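Rhona Baxter lent me her Priltuson controller on Thursday, so I finally got to try it against my old Gevulent on the same simulated street – and oh, what a difference in the turning!

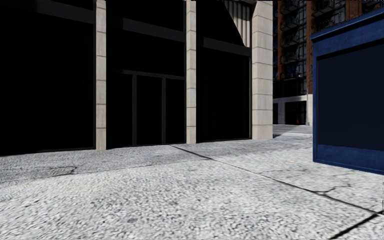 Simulated street, with the blue box on the right

I gave each one 90 minutes. The Gevulent is fine on open paving but gets fussy anywhere narrow, and I spent far too long (tea went cold twice) nudging its gains up and down.
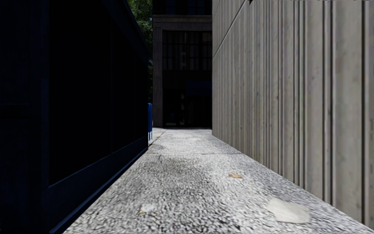 The Priltuson just settled in at the default camera rate, and I've left it at 400 for now. Trudy Sheehan wants her turn next.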